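December 4, 2021

Saturday, and I came in anyway. I told myself it would be a half day and I believed it right up until I saw the run list. The building is so much nicer on weekends though! No one wants the kettle, the heating clanks away to itself, and I can play my music out loud as long as I remember to turn it off before I record a note.

We're still on the peg board. The plan for the day was 40 good episodes of the left hand doing the small blue pegs, with the right hand hanging back and staying out of trouble.
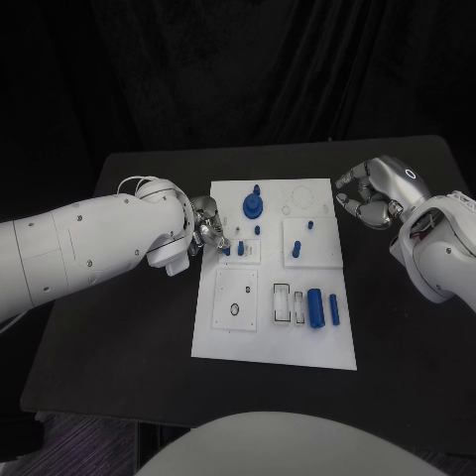
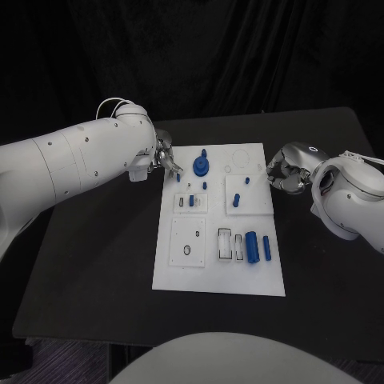 I've been staring at that board since October and I think I could draw it in my sleep. It's the small pegs that get me. The fat cylinders are easy, you close the hand and it finds its own way around them, but a small peg needs the fingertips to come down just so, and if I'm a hair off on the approach I end up nudging it over and chasing it across the white like a pea on a plate. Then I have to decide whether that's a throwaway or a keeper. I used to throw all of those out. Now I keep the ones where I recover within a couple of tries, because Lurnix does noticeably better when it has seen somebody mess up and fix it. The early version had only ever seen me being perfect, so the first time a peg tipped over it just hung there above the spot where the peg used to be, opening and closing. I felt a bit sorry for it.

So anyway, the morning. The first hour was rubbish. My shoulders were stiff and I was driving too fast, the way I always do when I'm fresh, and the playback looked like someone swatting flies. I binned the lot. After that I made coffee, slowed down, and got into the nice rhythm where I stop thinking about my own hands at all. Reach, pause, down, close, lift, over, down, open. Then reset the board, move a couple of things a little so they aren't in the same place every time, and go again.

The resets are what eat the day. Everyone who visits wants to watch the arms (fair enough, so would I) but most of my shift is me leaning over a table shuffling little blue parts an inch to the left. I have a sheet with starting layouts on it and I've gotten into the bad habit of skipping the ones I don't like. Layout 2 is the one I really avoid, it puts the peg right up where the wrist has to fold over itself. I made myself do it six times today. Four were decent. I'd like that noted somewhere, even if it's only in here.

I also finally labeled the backlog from Thursday, which I'd been putting off. You watch every clip and mark where the grasp starts, where it ends, and whether it counts. It's mind-numbing, but I do notice things I'd never catch while driving. For instance, I always come in from the same side! Every single time. If I only ever teach it one way in, that's the only way it will know, so next week I'm going to force myself to mix it up, and I'm sure the first batch will be ugly.

The total stood at 326 when I sat down this morning, and with today's it's 366. The Samdale people want 417 before they'll start the next training run, and I have no idea where they got that number from. I asked once and was told it came out of the Dimitriou spreadsheet, as if that settled it. Fine. That leaves 51, so two more sessions if nothing breaks, three if I get another morning like this one.

I ate lunch at my desk at three, a cheese sandwich and the last of the clementines. Then I stayed another hour for no good reason, trying the tall peg with the other hand, just to see. None of that counts toward anything and I didn't save it. It was the most fun I had all day.

Walked home past Lulmont and the windows were all lit up. My right thumb is sore. I picked up my mug at dinner and caught myself pausing above the handle before closing my fingers – reach, pause, down, close. Early bed, I think. Laundry tomorrow, and I have to remember to send in the timesheet before Monday.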